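What the Quote Leaves Out: Budgeting for a Two-Arm Robot Table

Callum Stockdale has signed off on equipment for most of his working life, first for a packaging firm and now as operations manager at Stevwood, which does small-batch kitting and tray loading for other companies. His advice on buying a robot arm starts with furniture.

"Buy the table first," he said. "Everybody looks at the arm. The arm is one line on the purchase order. Then you need something to bolt it to, somewhere to put the controllers, somewhere to put the pendants, and a place for all the cable to go. If you didn't budget for that, you're going to take it out of something else."

Stockdale spent most of the spring putting together a spending plan for light handling work, the kind where an arm picks up a small part and puts it on a plate or in a tray. We talked in July, over two phone calls, after the first round of spending had closed and before the second had been approved. He agreed to go through the plan in order, including the parts he would do differently.

The first draft, he said, was one page long and had three lines on it: arm, gripper, installation. His finance office sent it back the same afternoon with a question about where the thing was going to stand.

"It was a fair question. I had a floor area in mind and that was it. I hadn't asked whether the bench there could take the load, or how close the outlets were. I'd never measured how far the arm reached against how deep the table was. So I pulled the page back and started with the work surface and went outward from there."

Going outward meant a surface wide enough for the full reach, with mounting plates that could be moved later. It meant an aluminum frame, side benches and power. He wrote down each item that had to be within arm's length of the person running the job, and each item that only had to be somewhere in the room. The second list was cheaper to satisfy, so he tried to move things onto it.

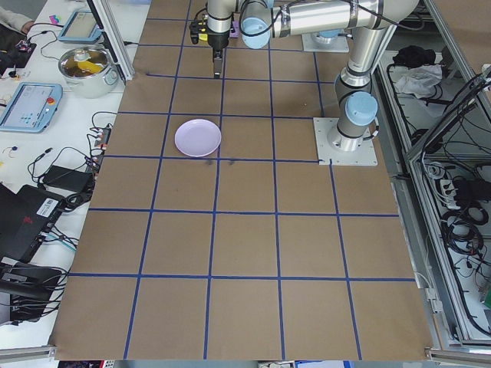

Should a small shop buy one arm first and add a second one later?

Buy one arm if one arm can do the job, but pay for the table, the power and the mounting points for two at the start, because adding those afterward costs more and stops the work while it is done.

Stockdale came to that view after pricing it both ways. A vendor called Plondik quoted him a single-arm package that looked good until he asked what a second arm would do to it. The answer was a larger base frame, a new set of mounting plates, and a return visit by the installer.

"They weren't hiding it," he said. "I hadn't asked. When I did ask, they sent a straight answer the next morning. But if I had signed the first quote, I would have paid for a frame and then paid for another frame."

He ended up asking three suppliers, Plondik, Frimpong and Skullska, to quote the same two-arm layout, and to quote it on his form. He recommends the form more than he recommends any of the suppliers. It has a row for each physical thing and a row for each visit by a person. Where the supplier considers something included, they write "included" and put the price as zero. Blank rows get sent back.

"Frimpong's first version had blanks for the grippers, for the training day and for freight. Once those were filled in, the cheapest quote was the middle quote. I don't hold it against them. Their standard package is written for buyers who already have grippers."

Grippers got their own section in the plan. Stockdale's jobs are mostly small blocks and light plastic pieces, and a plain two-finger gripper handles most of them. He looked at suction and at a softer, padded style, and put both off to the second round.

"Two fingers that open and close will do a lot of work. You can understand what went wrong when it drops something. I'd want a person to run that for a few months before they spend money on anything clever."

He did budget for spare fingers, and for spare cables, which he had left off the early drafts. A cable on an arm bends all day long. He asked each supplier what a replacement cost and how long it took to arrive, and wrote the delivery time next to the price. One of the cables had a lead time of 5 weeks. He ordered an extra with the first shipment.

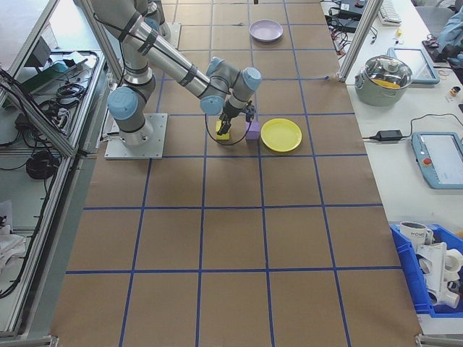
A two-finger gripper lowered over a small yellow block on the taped table.

The cheapest part of the whole plan is the part he talks about with the most interest. The top of a table like this gets covered in brown paper and marked off in squares with blue tape. He set aside a small amount for consumables and expected to be told it was too small. It lasted.

"You need a way to say where things go. If the plate goes in this square for one run, and the next person has to set it up the same way, you want lines. I've seen quotes for printed mats and projected layouts. For the kind of work we're planning, tape does it. When the paper gets marked up, you pull it and put down more."

The same thinking applied to the test pieces. He budgeted plastic plates and blocks, cheap enough to lose. His reasoning was that a dropped plastic plate is a small event, and that people setting up a job ought to be free to get it wrong. Real customer parts came later in the plan, and he wrote a separate line for the ones he expected to damage.

What he underestimated was bench space. Each arm comes with its own pendant, and the pendants have to be where a person can reach the stop button without walking around anything. Then there are power adapters, laptops, whatever is being tested, and the things people put down when they need both hands.

"I had drawn a side bench on the plan and it had one laptop on it. A nice clean drawing. Nobody works like that. If I did it over, I would double the bench and put in cable trays on day one. Trays were on my second-round list. They should have been on the first."

Power was the other one. He counted outlets from the equipment list and then had the electrician put in what he had counted. Within a month there were power strips. He now tells people to finish the equipment list, add up the plugs, and ask for twice that number, spread along both sides of the table.

Asked about contingency, he said he had carried 20 percent on the first round and spent nearly all of it. Most went on the electrical work and on freight. He would carry the same amount again, but he would name it differently on the sheet. Finance offices tend to see a line marked contingency as money that can be cut, so he now spreads it across the rows where he thinks the trouble will be. 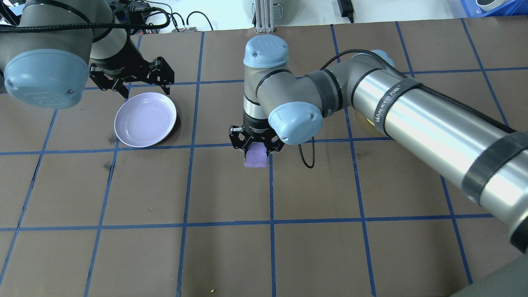 Staff time was harder to get approved than hardware. Stockdale's position is that a two-arm table needs one person whose job it is, for at least the first quarter, and that the cost of that person belongs in the equipment budget. His finance office wanted it under wages. They went back and forth, and the compromise was a fixed block of hours charged to the project, with anything over that coming out of his department.

"It went over. I knew it would. Two arms working over the same surface is more than twice the setup of one. You have to think about where each one is and who goes first. That takes hours, and they're a skilled person's hours. If your plan shows two arms and the same labor as one arm, somebody hasn't thought about it."

He also put in for training for 2 people instead of one. The supplier's package covered a single operator. The extra seat cost $1000, and he had to defend it in a meeting. His argument was vacation. A table that can only be started by one employee sits idle whenever that employee is out, and he had seen it happen at the packaging firm with a labeling machine.

On the question of leasing, he was less firm. Skullska offered a lease with service included, and he thinks it would suit a company that isn't sure how long it will want the equipment. Stevwood expects to keep its arms, so it bought. He did ask for the lease terms in writing anyway, because they listed what Skullska expected to service and how often. He used that list to build his own maintenance budget for the purchased equipment.

"That was the most useful page anybody sent me. It was somebody else's estimate of what wears out."

The second round, if it goes through, will pay for the cable trays, a longer side bench, one padded gripper to try out, and better storage under the benches. There's no third arm in it. Stockdale said he has been asked about one by people who have seen the plan, and he tells them to come back when the two they already have are busy all day.

He is still using the form. The current version has added rows for floor mats, label tape and a lockable drawer for the spare gripper fingers, and he sends it to any buyer at another shop who asks for it.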